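The play kitchen grows up

Amber Dobson keeps the toy food at her preschool in Endale in two dishpans, and every October she tips them out on a table and goes through them. Anything cracked goes in the trash. Anything that only looks cracked goes in the sink. What is left over gets sorted into what the children use and what they leave at the bottom.

The bottom layer is nearly always the same. Fried eggs molded to a plate. A roast chicken the size of a walnut. A plastic cake with the candles already on it. The children like pieces that can be moved from one thing to another, and a cake with fixed candles can only be carried around.

Dobson has run the program for long enough to have strong views on this, and she is one of several people in Callunmont County who now buy play kitchen supplies mostly from the housewares aisle. The pretend food still comes from a toy shop. The dishes, pans and cloths are more and more often the real thing, in light colors and light materials, bought new for a few dollars or used for less.

A mixed set like this costs less than it used to. Dobson pays about $80 to fit out one table from scratch, food included. A painted play stove from a catalog can cost more than that before there is anything to cook on it.

She starts with a plate big enough to arrange food on, then bowls, then a few pieces of fruit. A cloth comes next, well ahead of knives or a toaster. 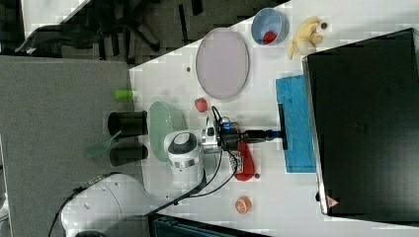 Does a play kitchen need a stove? It can do without one for years, because a pan set down on a bare table is enough for most children under six.

The cloth surprises parents. Colin Greenwood, who fitted out a play corner for his two grandsons in Clultard, bought sponge cloths for spills and found that the boys had taken them over. They wiped the table before the meal, after the meal and during it. He has since put the toaster in the attic.

Fruit is the other thing that gets handled all day. Strawberries and bananas are good choices, since a two-year-old can name them from across the room. Pieces that show a cut face, like half an orange, are useful too. They let a child serve something without pretending to slice it first, and older children will pair them with a round bowl and call it breakfast. Very small fruit should wait until everyone at the table has stopped putting things in their mouths.

Bottles and packages are where families differ. Some save empty ones from their own kitchens, washed and with the caps glued on. Others buy play versions. Ketchup is popular either way. It gets poured over everything, the banana included, and a red bottle is easy to find at cleanup.

Size matters more than most catalogs let on. A full-size skillet is heavy for a three-year-old, and cast iron is out of the question. A small, light frying pan with a spatula of a sensible length works well. A colander is worth having even if no water is ever involved. Children fill it, shake it, empty it and wear it.

Cường Châu, who sells used housewares at the Zaidi flea market, keeps a crate of small colanders and cups under his table for this purpose. He puts the pale greens and blues on top because they go first. His advice is to check rims and handles with a thumb before paying, and to skip anything with a coating that has started to flake.
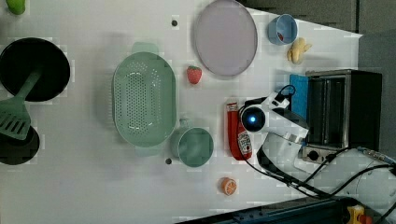

Lacey Kettle would leave the colander and buy a second cup, on the grounds that two children with one cup will fight over it and two children with one colander won't.

Storage is simple if the set stays small. Dobson stacks the bowls inside the colander, stands the plate on its edge behind them and puts the food in last. The pans hang on a hook. The cloths go in the wash with the dish towels on hot and dry overnight on the faucet.

Toy food needs less care than people give it. Hollow plastic pieces should be wiped, not soaked, as water gets in through the seam and stays there.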